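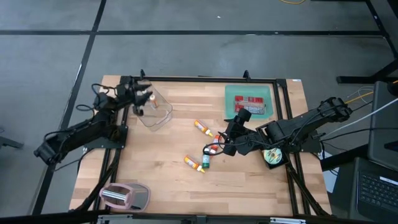 Ticket 1782
Product: Flirnarness room humidity monitor, wired version
Status: Reopened by customer
Previous ticket: 1741 (closed as "environmental")

Customer message
I'm reopening this under a new number, as the old one won't take replies anymore. The monitor in our workroom says 84 percent humidity every morning when I open up. By lunch it has dropped to something I can believe. Ticket 1741 was closed with the advice to "improve air flow in the space." I don't accept that. Paper left out overnight is flat and dry. The windows don't fog. There is no damp smell. If the room were that wet I think I would have noticed without an app.

Support reply
Thank you for getting back to us. Humidity often rises overnight as a room cools. Please confirm the firmware version and try a factory reset.

Customer message
I know humidity rises when a room cools. It does not land on the same number every single morning, to the percent, through rain and a dry spell. Something is stuck or something is being made up. Firmware is whatever your app installed by itself in June. It says "up to date" and won't show me a version.

I did the reset, and it took three tries. The first two times the light went green and then the old settings came back, so I'm not sure what was reset.

Result next morning: 84.

Support reply
Please describe where the unit is mounted and what is near it.

Customer message
Inside wall, chest height, away from the door and the vent, as shown in your install sheet. No sink in the room. Smooth gray floor, wooden bench. I doubt the furniture is the problem.
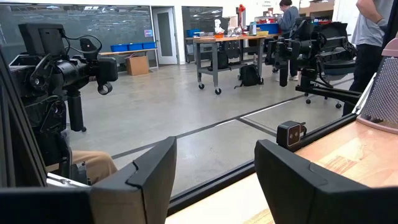 Attachment 2: workroom, bench top and the rail along its far edge

Support reply
Thank you for the details. Please place a second humidity meter beside the unit overnight and compare.

Customer message
Done, for 7 nights. I used a cheap Zelow dial meter and, since I don't trust that either, I first checked it with the wet salt in a jar method. It read a little low, so I allowed for that. It never got anywhere near your number. The two agree well enough in the afternoon and part ways overnight.

I also sat with the app open one evening, which I don't recommend as a hobby. The reading moved normally until 11 p.m., then jumped straight to 84 and stayed there. It didn't climb. It started moving again at 6 a.m. The app has a "night saver" setting that runs between those hours. The help page says it "reduces update frequency with no effect on accuracy." I have my doubts.

Support reply
Night saver should not affect readings. We recommend leaving it on to extend sensor life.

Customer message
I turned it off. Next morning the number looked like a real number, and close to the dial meter. I turned it back on the night after and got 84 again. Then off, and it was fine. That's not a long test, but it's more than was done before 1741 was closed.

Please don't send me a new sensor. The Thongsuk dealer already offered one and I said no – I'd expect the same thing from it with the same setting on.

Support reply
We have passed your results from this ticket to Fodetar, who maintain the app. As a workaround, please keep night saver switched off. May we close the ticket?

Customer message
No. A workaround isn't a fix, and the help page still says what it said. I'd also like the "environmental" label taken off 1741. Leave this open until there's an app update I can test. I'll put the dial meter back next to it when there is.

Status: Open, waiting on Fodetar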